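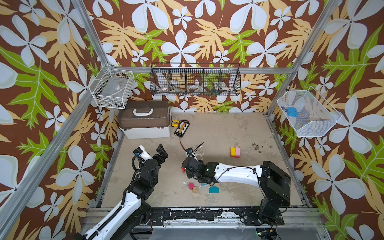

*Figura 2 - Cestos de arame montados nas três paredes. Caixa com alça no canto do fundo.*

## Montagem dos cestos de parede Stilgate

1. Limpe a calha horizontal com um pano seco e marque a altura dos ganchos.
2. Encaixe primeiro o cesto comprido, com divisórias, na parede do fundo. Deixe 100 mm livres de cada lado.
3. Pendure os cestos menores, um no canto esquerdo e outro na parede direita.
4. Puxe cada cesto para baixo até ouvir o encaixe.
5. Distribua o material: rolos de fita nas divisórias do cesto comprido, peças pequenas no cesto de malha.

**Nota:** a caixa com tampa translúcida fica no chão - não a pendure nos ganchos.

**Cuidado:** não coloque mais de 200 g em cada divisória. O excesso de peso deforma o arame e pode rasgar o papel de parede.

**Cuidado:** mantenha os fios do carregador afastados dos ganchos.

6. Varra o piso e recolha os resíduos antes de usar a área.

Ganchos de reposição: peça Akeo 1020, vendida em pares.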